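Mini-Kühlschrank mit Glastür: Gebäck auf Teller lagern, Aufstellung auf dem Tisch

Forum Haushaltsgeräte > Kühlen und Lagern > Kleingeräte
Erstellt am 2025-08-22 - 776 Aufrufe - Status: beantwortet

Kollár

Wir haben im Büro einen schwarzen Mini-Kühlschrank mit Glastür, der auf einem weißen Tisch an der Wand steht. Innen ist er weiß, an der Rückwand sitzt ein Paneel mit Lüftungsöffnungen, weiter oben ein kleines Lüftergitter. Die Unterlagen zum Gerät liegen nicht mehr vor. Laut Zwischenstecker liegt die mittlere Leistungsaufnahme im Dauerbetrieb bei etwa 18 Watt.

Darin sollen Getränke und gelegentlich Brötchen aus süßem Teig stehen, jeweils einzeln auf einem runden Teller. Bei den letzten Versuchen waren die Brötchen am nächsten Morgen an der Oberfläche trocken und ledrig, die Unterseite dagegen feucht. Mein Kühlschrankthermometer zeigte im August tagsüber 13 Grad, bei 26 Grad im Raum. Die Tür schließt nach Augenschein sauber.

Mich interessiert:
- Ist der Wert von 13 Grad ein Defekt oder bauartbedingt?
- Welchen Abstand zur Wand braucht das Gerät?
- Wie lagert man Gebäck darin, ohne dass es austrocknet?

Der Tisch kann notfalls ein Stück vorgezogen werden. Ein Bild von der Aufstellung mit offener Tür, Teller und Brötchen davor:

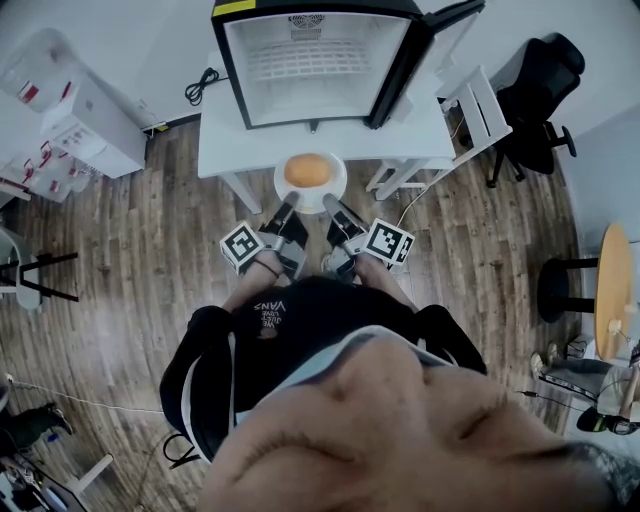
Antworten (3)

Nodier

Zur Temperatur: Ein Lüftergitter im Innenraum und die niedrige Leistungsaufnahme sprechen für ein thermoelektrisches Gerät (Peltier-Element). Sicher ist das ohne Typenschild nicht, auch kleine Kompressorgeräte können Umluft haben. Prüfen lässt es sich am Geräusch. Ein Kompressor läuft mit hörbaren Pausen und einem kurzen Ruck beim Abschalten, ein Peltier-Gerät rauscht mehr oder weniger gleichmäßig.

Thermoelektrische Geräte regeln meist nicht auf eine feste Innentemperatur, sie erreichen eine Differenz zur Umgebung. Üblich sind je nach Dämmung 12 bis 18 Kelvin, mit Glastür eher weniger. 13 Grad bei 26 Grad Raumtemperatur passen also zur Bauart. Ein Defekt liegt vermutlich nicht vor.

Zum Abstand: Maßgeblich ist die Anleitung. Fehlt sie, würde ich hinten 10 cm und seitlich 5 cm freihalten. Kabelschlaufen nicht hinter das Gerät schieben, sie behindern die Abluft. Nach dem Umstellen 300 Minuten warten, Tür geschlossen lassen, dann erneut messen. Das Thermometer gehört in ein Glas Wasser auf mittlerer Höhe. Frei hängend misst es den Luftstrom.

Zur Hygiene: Bei 13 Grad keine leicht verderblichen Lebensmittel einlagern. Das betrifft auch Gebäck mit Sahne-, Pudding- oder Quarkfüllung. Ungefüllte Brötchen sind unkritisch, haben von der Kühlung aber keinen Nutzen.

Rultora

Brötchen gehören nicht in den Kühlschrank. Brotkasten, fertig. Zum Kühlen von Getränken reicht das Ding.

Umia

Ergänzung zu Nodier, nur das Gebäck betreffend.

Das Altbackenwerden beruht zu einem großen Teil auf der Retrogradation der Stärke. Sie verläuft bei Temperaturen knapp über dem Gefrierpunkt am schnellsten. Bei 13 Grad ist der Effekt schwächer, aber immer noch stärker als bei Raumtemperatur. Dazu kommt der Umluftstrom, der die unbedeckte Oberfläche trocknet. Die feuchte Unterseite entsteht auf dem Teller: Der Dampf kann nach unten nicht entweichen und schlägt sich am kühleren Teller nieder, vor allem wenn das Brötchen noch warm aufgelegt wurde.

Vorgehen:
1. Brötchen auf einem Gitter vollständig auskühlen lassen.
2. In eine Dose mit Deckel legen, darunter ein Blatt Küchenpapier.
3. Ungekühlt lagern, höchstens bis zum nächsten Tag.
4. Für längere Lagerung einfrieren.

Zum Auffrischen die Oberfläche leicht befeuchten und fünf Minuten bei 160 Grad in den Ofen. Die Stärke wird beim Erwärmen teilweise wieder weich, der Effekt hält aber nur kurz an.

Muss es aus Platzgründen der Kühlschrank sein, dann den Teller mit einer Haube abdecken und möglichst weit weg vom Lüftergitter stellen - das Gitter selbst frei lassen.

Kollár

Geräusch geprüft: gleichmäßiges Rauschen, keine Pausen. Der Tisch steht jetzt 10 cm weiter vorn. Im Wasserglas gemessen sind es 12 Grad. Für Getränke genügt das, die Brötchen kommen in die Dose.

Thema als gelöst markiert. 245 Mitglieder fanden diese Seite hilfreich.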